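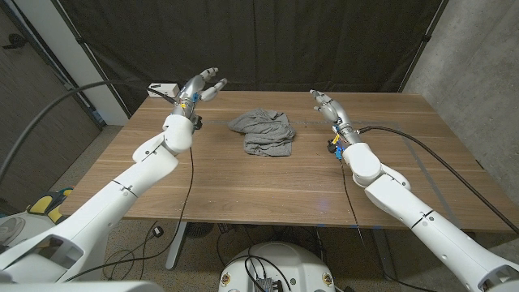 Does the absorbency number printed on a box of foam dressings tell a clinic how long each dressing will last on a patient? On the evidence we have, it tells very little, and a buyer who ranks products by that number alone will often rank them wrong.

Figure 1. Two white robotic arms over a wooden table, with a crumpled gray cloth between them.

4. What the absorbency claim can and cannot support

The four products in this study are sold under the names Nakness, Roto, Sung and Gemlow. All are foam dressings with a film backing, all are sold for moderately to heavily draining leg wounds, and all carry a figure for fluid uptake somewhere on the box or the data sheet. The figures differ a good deal. Nakness claims the most and Gemlow the least, and the price lists we were given follow the same order. A reader new to this market would assume that the order means something at the bedside. We started with some doubt about that and ended with more.

The first problem is that the claims don't describe the same test. The Nakness sheet reports how much fluid a piece of foam takes up when it is soaked freely and then allowed to drip. Roto reports uptake plus the moisture that passes out through the backing over a day. Sung gives a number with no method beside it. When we wrote to ask, we got a second copy of the sheet. Gemlow reports uptake under pressure, which will always give a lower result than free soaking on the same foam. Put in one column of a spreadsheet, as a buying office would put them, these four numbers look like one measure taken four times. They are at least three different measures, and possibly four.

It is fair to say that makers are under no duty to pick the same test. We make no charge of bad faith. Still, a number that can be pushed up by choosing an easier test will tend to be pushed up, and we would want a strong reason before believing otherwise of any trade, this one included.

The second problem is that free soaking is a poor stand-in for a leg. A dressing on a leg sits under a wrap or a stocking. It is squeezed when the patient walks and rests on one edge when the patient sleeps. The fluid is thicker than the salt solution used on the bench, it arrives slowly, and it arrives in one place. Foam that holds a large amount when floated in a dish may send that same amount straight to its lower border when held upright and pressed. Clinics know this, in the sense that every nurse we spoke with described leaks at the bottom edge of a dressing whose top half was still dry. The data sheets don't mention it.

4.1 The change records

To see whether the claims tracked anything in use, we looked at 132 dressing changes recorded at two outpatient wound clinics. The log was opened on 1/4/21 and closed once the agreed number of changes had been reached. Three nurses filled it in. For each change they wrote down the product, the reason for the change, the state of the border, and whether the dressing had reached the wear time planned at the visit before. Sun-ja Ahn designed the form and checked each entry against the patient chart. Where the log and the chart disagreed on the reason for a change, the chart entry was used.

The reasons matter more than we had expected. A dressing can come off early with plenty of room left in it. It may have rolled at the corner. The patient may have showered, or scratched, or had an appointment moved up. The skin around the wound may have been sore from the adhesive. None of these has anything to do with how much fluid the foam can hold, and together they made up the larger share of early changes in the log for every product. A study that counts every early change as a failure of absorbency would be measuring glue and calendars along with foam.

When we kept only those early changes put down to leakage, the printed order did not hold. Nakness, with the highest claim, did not have the fewest leaks. Gemlow, with the lowest, did not have the most. Roto and Sung changed places depending on whether a damp stocking with no visible fluid at the border was treated as a leak, a question the form left to the nurse. We don't read this as proof that Gemlow is the better product. The groups were small, patients were not assigned by chance, and the nurses freely admitted to reaching for Nakness when a wound looked bad. That habit alone could make a good dressing look mediocre.

What can be said is narrower. If the printed number were a strong guide to wear time, strong enough to justify the price gap built on it, we would expect some trace of it even in a rough log like ours. We looked for that trace in several ways, and each time it was weak or pointed the wrong way.

4.2 Objections

Two replies came up when we showed these results to sales staff, and both deserve a hearing.

One was that the dressings had been put on badly. This is possible. Foam laid with too little overlap on healthy skin will leak whatever it is made of. But the nurses were trained, and they put on all four products with the same hands. If one product depends on a level of care that working clinics don't reach, then that is a fact about the product, and a buyer should hear it before placing the order. We would add that this reply can be used to explain away any result at all, which makes it hard to give it much weight without some record of how the dressings were placed. Our form has no such record. Neither do the trials cited on the makers' own sheets, as far as we can tell from the short accounts given there.

The other reply was that wear time is the wrong outcome and that healing is what counts. We agree that healing counts. The trouble is that the sales material itself argues from wear time - fewer changes, less nurse time, lower weekly cost - and it can't fairly drop the measure when the measure stops helping. As for healing, the log was not built to show it, and we decline to guess. Leg wounds close, stall and reopen for reasons to do with blood flow, swelling, diabetes, and how well the patient puts up with compression. Teasing out the effect of one foam from another would take a far larger study than ours, and larger than any we found in support of the four products.

A third point was raised by one of the nurses and seems to us better than either. She noted that planned wear time is partly habit. Clinics book return visits on certain days, and the dressing comes off on that day whether it is full or not. Under such a system a dressing that could last longer never gets the chance, and the extra uptake paid for is thrown out with the foam. We went back to the log with this in mind. Most dressings that reached their planned wear time were marked as having a clean border and could, on their looks, have stayed on. How much longer they would have lasted is something our data can't show. It does suggest that for many patients the clinic schedule sets the limit well before the dressing does.

4.3 What a buyer might ask for

We are wary of offering a new score to replace the old one. A single number is what caused the confusion. A modest step would be for buyers to ask each maker for uptake under a stated pressure, on an upright sample, with the fluid fed in at one point, and to refuse figures that come without a method. Some makers will have the result on file. Those who don't could produce it cheaply, and a refusal would be worth noting.

Clinics could also keep their own log for a short period before switching products. Ours took the nurses little time per visit once the form had been cut down to a single side. The first version, used in a trial run in November, asked for an estimate of how full the foam was, and the answers were so uneven from one nurse to the next that the item was removed. Weighing used dressings would have been better. Both clinics turned it down because of the handling involved, and we did not press them.

Until such records exist in larger numbers, we see no good basis for paying more for Nakness over Gemlow on the strength of the absorbency claim. There may be other grounds, such as comfort, border shape or ease of removal, and the next section takes up the last of these.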